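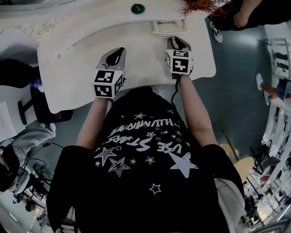 Page last changed: Jun 10, 2018

Section 4. Open day: showing the hand-held grippers to visitors

This section explains how to prepare and give the demonstration with the two hand-held grippers. It is for the person who stands at the desk and for the helper who stands beside it. It does not cover the robot arm demonstration in the main hall; for this please see Section 5.

Before you start, read Section 2 (charging) and Section 3 (pairing the grippers with the Walen recorder). If the recorder still has the software from before March, update it first. The old version stops the recording when the preview window is closed, and visitors like to close windows.

4.1 Preparing the desk

1. Use the white desk with the curved front. The presenter works from the curved side, and visitors stay at the back or at the right corner.

2. Take everything off the desktop that is not part of the demonstration. Cups and phones are the usual problem.

3. Close the small drawer at the back of the desk. When it is open, a gripper can catch on the metal handle.

4. Move the office chair and the stool away from your feet. The demonstration is given standing.

5. Switch on the head camera and wait until the preview is steady. If the preview is upside down, choose Rotate in the Juntunen viewer and restart it once.

6. Look at the preview while you lean over the desk. You must see the full working area and both of your hands. If you see mostly your own shirt, tilt the camera a little forward.

NOTE: The viewer has a Mirror setting. With Mirror on, the writing on your clothes is reversed in the preview, and left and right are exchanged also. Decide before the doors open which setting you want, and leave it so all day.

4.2 Taking the grippers in your hands

1. Take one gripper in each hand. Put your fingers in the handle before you lift, not after.

2. Lead the cable along the inside of the forearm and down to the body. Do not wrap it around the wrist.

3. Rest the gripper fingers on the desktop, with both arms extended in front of you. This is the start position.

4. Turn each cube so that the camera sees at least one marker face, better two. Do not cover the markers with your sleeve or with a visitor's name card.

5. Ask the helper to press Start. Hold still until the recorder makes one short beep.

CAUTION: Do not press the gripper fingers hard against the desk. The curved inner surfaces are soft on the edge and can be damaged. Spare fingers are in the Zarkoner case, but changing them takes 30 minutes and the next group will be waiting.

CAUTION: Keep the cables on the floor behind the presenter, never on the side where visitors walk.

4.3 Giving the demonstration

1. Tell the visitors what the system does: the camera follows the patterns on the cubes, and the recorder saves how the hands move. Later a robot can learn from these movements. Two or three sentences are enough -- children want to see it, not hear it.

2. Lift the left gripper slowly, close it, open it, and put it back. Do the same with the right.

3. Ask the helper to put one foam block on the desk. Pick it up with one gripper and pass it to the other.

4. If you drop the block, continue. The helper picks it up. Do not bend down with the grippers in your hands.

5. Return to the start position and let the helper press Stop.

One recording should not be longer than 40 seconds. Longer recordings are accepted, but the replay on the big screen becomes slow.

4.4 Letting a visitor try

A visitor can try the grippers after the presenter has shown them. One visitor at the desk, the others wait behind the line. Adjust the head strap for each person and clean it after. For a visitor with long loose sleeves, ask politely to roll them up.

NOTE: Small children may hold one gripper with both hands. The recorder will show "one device missing" in yellow. You can ignore this message.

4.5 If something does not work

The preview is frozen: close the viewer, count to 5, open it again.

One gripper jumps in the replay: a marker was hidden or there was a strong reflection on it. Turn the cube a little and record again. In the Vinddale room the floor is glossy, so keep the spotlights near the desk switched off.

No beep after Start: the memory is full. Copy the recordings to the office computer and delete them from the recorder. It can keep 62 recordings.

A cable is pulled out: put the gripper down first, then connect. Do not connect while you hold it.

For questions about this section, please write to Remedios Aguirre at the demonstration desk. For broken parts, use the form in Section 8 and tie a red label to the part.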